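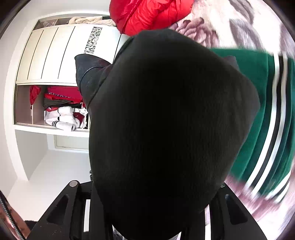 Minutes of the gripper comparison meeting
Apr 3, 2021
Chair: Yasir Mohmand
Present: the hardware group, the data group, one guest from Vilto
Minutes were sent to all members for correction.

1. Previous minutes
The minutes from November were accepted with one change. The spare screws were ordered from Tomaszewski, and not from Femamine as it was written.

2. State of the comparison
Yasir reminded the group of the plan. We compare two hand-held grippers, the Jusness pattern and our older one, on the same household work: picking up clothes, folding them, putting them on a pile or on a shelf. The target is 400 good recordings for each gripper. For the Jusness pattern we have 109 at this moment. The data group thinks the number is low for the time we have spent, and asked that the rules for rejecting a recording are written down. At present each person decides alone, and two persons can decide differently on the same recording.
Agreed: the data group writes one page of rules and sends it before the next meeting.

3. Thick and soft items
There was a long discussion about knitwear. When a thick item is held in the jaws it can fill the middle of the camera view, and then the controller has very little to see of the place where the item must go. The hardware group proposed to raise the camera by 15 mm. Yasir is not against it, but he said that all recordings made before the change would need a new calibration. The guest from Vilto told us that they solved the same problem with a second camera on the wrist. We did not decide.
Agreed: test the higher camera on 20 recordings only, and keep them in a separate folder.

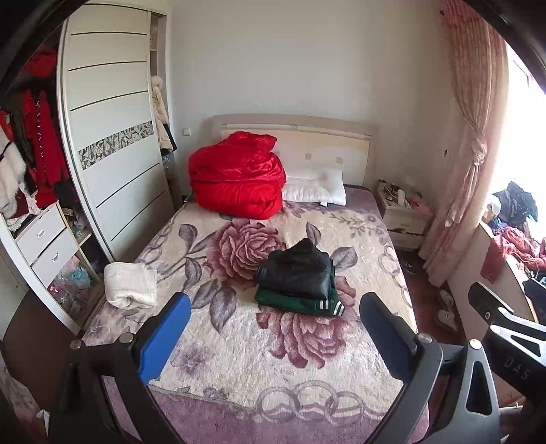

4. Pads and opening width
The hardware group reported on the rubber pads. Two kinds of rubber were tried, a hard one and a softer one, and the softer one is preferred for thin cloth. For the camera, the color also matters. The blue pads stand out well against a bedspread with roses and gray leaves, so it is easy to mark the position of both jaws when they are wide open. The data group asked to keep this color for both grippers, otherwise the comparison is not fair. Femamine can deliver the same rubber, but the delivery time is not confirmed.
Agreed: the pads have the same color and the same thickness on both grippers. Hardware group asks Femamine for a date.

5. Light
Rooms with a bright window gave some trouble with the automatic exposure. One member proposed to close all curtains during recording. Others did not agree – a robot arm will later work in normal rooms, and it must manage with daylight. Exposure will be fixed by hand at the start of each session for now.

6. Arm and controller
The arm from Vilto is expected after the recordings are complete. The guest explained the mounting plate and left a drawing of it. Our gripper needs an adapter, the Jusness pattern does not. Yasir asked if the controller can be tried earlier without the arm. The guest will check this with his office and answer by e-mail.

7. Other matters
Screws on the jaws should be checked before every session. The check is added to the start list.
The next meeting will be called when the rules from point 2 are ready.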